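We use cookies to remember your settings and to count visits. Accept / Read more

Why I stopped buying fabric softener

24 Mar 2026 - by the author of Small Wash Notes

When I moved to this country I did not know the word "softener." In my parents' home we washed with powder, we rinsed, we hung everything on the balcony, and the towels were stiff like cardboard. I thought this was normal. Then I rented my first apartment, above a shop called Grovetti, and my neighbor's clothes smelled like a garden in the shared hallway. I wanted the same, so I bought the biggest bottle in the store.

I used it for five years. I put it with everything: sheets, sports shirts, kitchen cloths. I never read the label. In October I finally had a problem that made me read it.
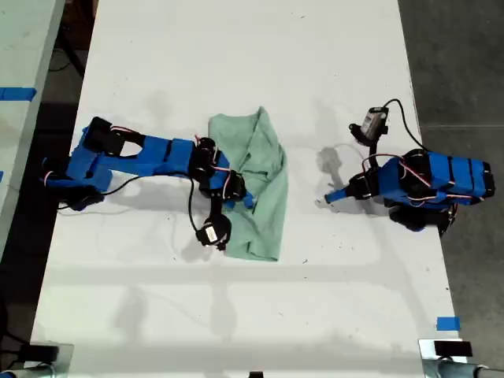 The problem was my kitchen cloths. They felt very nice in the hand, but when I wiped a wet plate, the water only moved from one side to the other. I thought the cloths were old. I bought a new pack, washed it twice in my usual way, and the new ones started to do the same. Softener leaves a thin layer on the cotton. This layer is what feels soft, and it also makes it harder for the cotton to drink the water. Maybe everybody knows this from their mother. I did not.

So I started to try other things. I wash in the evening, in the basement of our building, where the machine is an old Presex with a door you must push with your knee. One long cotton program takes 207 minutes, and I had a lot of time to think about towels.

First I washed all the cloths with hot water and half of my usual detergent, with no softener. After one wash I did not feel a difference. After the third wash they were less silky and they dried a plate again. I was surprised how much detergent I had been using before. The cap of my bottle has lines inside, and for years I filled it to the top because I thought the lines were decoration.
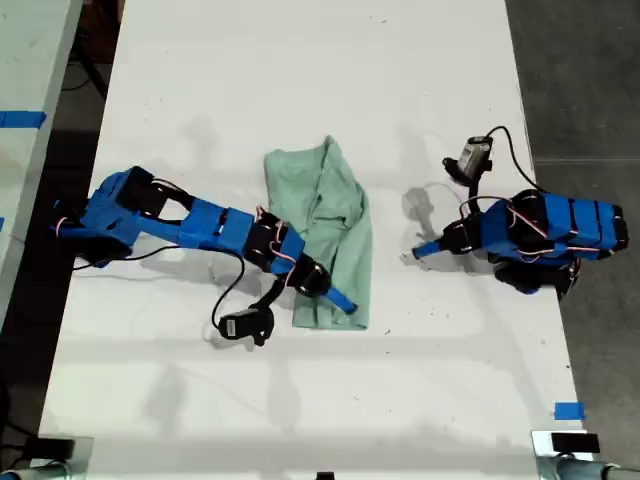
A pale green cloth on a white table.

I also tried white vinegar in the rinse, because many people recommend it. I will be careful here. My towels had no smell of vinegar after drying, and they were a little softer than with nothing. But I read later that vinegar can be hard on the rubber parts of some machines, and the machine is not mine. I stopped after a month. If you have your own machine, please read the manual before you try.

What helps the most is very boring. I shake each piece hard when it comes out of the machine, two or three times, until it makes a sound like a small flag. Then I hang it with space on both sides. When it is almost dry I shake it again. My arms are tired after 12 towels, but the towels are good.
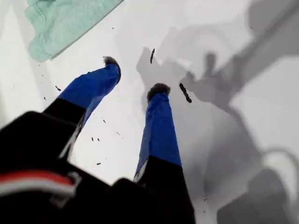
What I do now

Kitchen cloths and towels go together, at 60 degrees, with detergent up to the second line. I do not mix them with shirts anymore. The shirts go at 30, inside out, also without softener, and I don't miss it. For wool I use a special liquid from Uysal, the small store near the tram stop. It is not cheap, but one bottle is enough for the winter.

I still like a nice smell, I must say. I keep a bar of Flillell soap, still in its paper, between the sheets in the closet. After a week the sheets smell a little of it, and in the morning it is gone. For me this is enough.

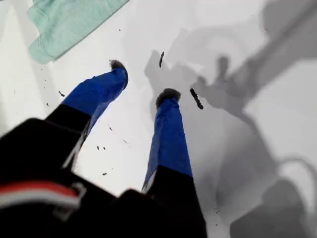 Some things I did not solve. My bath towels are still a bit rough in the corners, where the hem is thick. The water in our area is hard, and perhaps this is the reason, but I have no way to compare. I also have one old blue towel that was never soft, not in any apartment, and I keep it for cleaning the bicycle.

Next time I want to write about ironing, or why I iron only collars. If you have a good method for the thick hems, please send it to me, I read all the messages - even if I answer slowly.

Contact | © Small Wash Notes | Back to top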